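October 16, 2023

Started on the new handling rules this morning. Brokura wants them in force before the November audit, and the draft we got from Skutivov runs to 16 pages, most of it about fences and light curtains we don't have. I crossed out what doesn't apply to a tabletop cell and was left with 9 rules. Typed those up clean and put them on the wall by the door.

The one I argued for is the reset rule. Until now each of us put the objects back however we liked between runs, and then two people would get different pick rates on the same program and spend an afternoon looking for a software fault. From today the layout gets checked before the arm is enabled. Arm parked and out of the area, hands off the table, look, sign the sheet, then enable. Skutivov's draft had the signature after the run, and I changed it. A signature after the run only tells you that somebody remembered the sheet.

Second thing was speed. The draft allows full speed once the cell is marked clear. I left it at 200 millimeters per second for any run with a person inside the tape, and wrote that the limit is set in the controller and locked there. Before this it was a slider, and I have found it at the top more than once, including after my own shift.

Also wrote down what counts as a stop. Dropped object, object outside the taped area, anything leaking, anyone reaching in. Stop means the button. Pausing the program does not count, because the Kan controller keeps the motors powered on pause. I want that sentence in bold on the final copy.

Did the first layout check under the new rules after lunch. Baskets at the back, fruit in the tan one, marker and eraser out front with the pink bottle standing up. Signed for it.
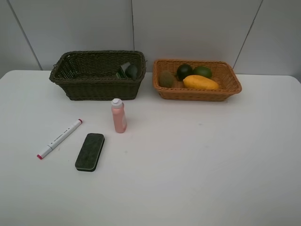

Table at layout check, arm out of the area.

Still open: produce. The rules say test objects must be inspected, but not how often, and an avocado changes a lot faster than a marker does. Woketti logs grip force per object, so I could tie inspection to that. We are past 3,000 picks on this program and I never once looked at whether the force on the fruit drifted over a week. Will pull the logs tomorrow.

Need to order more floor tape. Left at six.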